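4. Die Arbeitsfläche einrichten

Jetzt kommt der schönste Teil! Die Tischplatte liegt im Rahmen, die Schrauben sitzen, und ab hier wird aus dem Onent ein richtiger Werkplatz. Nehmt euch dafür ruhig einen ganzen Nachmittag – es lohnt sich wirklich, denn an dieser Platte steht ihr danach jeden Tag.

4.1 Platte vorbereiten

1. Schutzfolie abziehen und die Holzoberfläche mit einem trockenen, weichen Tuch abwischen.
2. Alle Eckwinkel am schwarzen Rahmenprofil noch einmal nachziehen, zuerst über Kreuz, dann reihum.
3. Mit der flachen Hand über die Kante zwischen Holz und Profil fahren. Steht das Holz über, die Winkel lösen und die Platte neu ausrichten.
4. Öl dünn auftragen, immer längs der Streifen (die Maserung kommt dabei herrlich heraus!), und 18 Stunden trocknen lassen.

Achtung: Ölgetränkte Lappen können sich selbst entzünden. Flach ausgebreitet im Freien trocknen lassen, nie zusammengeknüllt in den Mülleimer werfen.
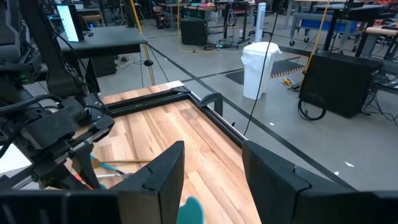
4.2 Werkzeug und Kleinteile verteilen

Wer viel mit kleinen Teilen arbeitet, merkt schnell, wie angenehm eine feste Ordnung auf dem Holz ist. Griffe in kräftigen Farben findet man auf dem hellen Untergrund sofort wieder, dünne Holzstäbchen dagegen verschwinden gern zwischen den Streifen.

5. Häufig benutztes Werkzeug auf die Seite der Arbeitshand legen, Griff nach vorn.
6. Stäbchen, Klötzchen und anderes Kleinmaterial in flache Schalen sortieren.
7. Die vorderen 200 mm der Platte frei halten.

Hinweis: Xiaoqing Shao aus unserer Werkstatt in Notville legt ihre Stäbchen quer zur Maserung ab. Probiert es aus, das geht verblüffend gut!

4.3 Rund um den Tisch

8. Laufwege mit Bodenband markieren. Der Beton muss dafür staubfrei sein.
9. Mülleimer in Reichweite aufstellen, aber außerhalb der Markierung.
10. Kabel von oben zuführen und so befestigen, dass sie niemandem im Weg hängen.

Vorsicht: Ventilatoren nie auf die frisch geölte Platte richten, sonst klebt der ganze Staub darin fest.

Weiter mit Kapitel 5, Schubladen einhängen.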